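Tandthorpe Community Help: Home and Workshop

Dry-erase ink and dust on a wood-grain table with clear side panels

Posted by Igwe, May 13, 2019

Our organization maintains a shared activity table with a brown wood-grain top and low acrylic panels along its sides. A round wooden bowl and a green dry-erase marker are normally kept on it.

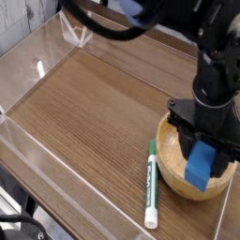 The table, with the bowl and marker at the right side.

Members have reported faint green marks on the wood and a gray haze on the panels. The table is used by 18 members, and we would prefer one cleaning method that everyone can follow. We also request advice on the bowl, which has never been oiled. Are household products acceptable for all three surfaces?

Posted by Kastport

Household products are acceptable, provided that the surfaces are treated separately. Glass cleaner containing ammonia should be kept away from acrylic, as it may cause fine cracking. Use lukewarm water with a drop of dish soap and a clean microfiber cloth. Paper towels are not recommended.

For ink on finished wood, begin with a damp cloth. If the mark remains, place a small amount of rubbing alcohol on a cotton swab, test it in a corner, and wipe along the grain. Alcohol must not touch the panels.

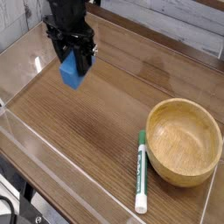 Care of the bowl

Wash by hand and dry at once. Apply food-grade mineral oil, leave it for 30 minutes, and remove the excess. Two coats are sufficient for a first treatment. The bowl should not be returned to the table until the oil has been absorbed, or a ring may form.

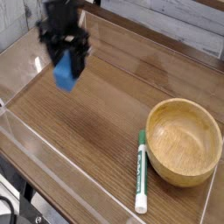
Regular maintenance is easier if loose items have an assigned place. Our own center adopted a written schedule in January, with the panels wiped every 12 days. On your table the marker lies directly beside the bowl, and the bowl is empty. A lidded box outside the panels would suit the marker better, and the bowl could then be reserved for dry items.

Posted by Grakar

We use baby wipes on our table and have had no complaints. I cannot comment on the acrylic.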